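# Gripper trials at Pratelari – cloth week

In September we compared two sets of fingers for the Alva arms, the flat ones from Stisutex and the older curved ones from Brurico. The task was always the same: take a garment from the table, lift it, and lay it down again. Laimutė Dambrauskienė planned the tests and I wrote down the results. Each set got 348 attempts.

**What we changed**

The bare fingers slid on thin cotton, so Keerthana Rai wrapped them with painter's tape. It is cheap, and it comes off without leaving glue. With the tape, the flat fingers missed the cloth 13 times. The curved ones missed it 47 times, mostly on sleeves and thick seams.

**Controller settings**

Geert Vermeulen kept the closing speed low and changed only the force. After a change of force we let the arms run empty for a few minutes before we counted again.

**Two arms on one gray garment**

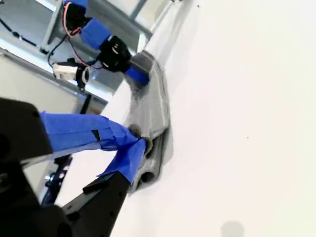 The tape wears out faster than we hoped, and we now replace it after 300 grasps. Anitha Suvarna wants to try a thin rubber sleeve next, but the sleeve makes the finger wider – and a wide finger has trouble getting under a fold. If you have used one on similar fingers, please write to her at the lab.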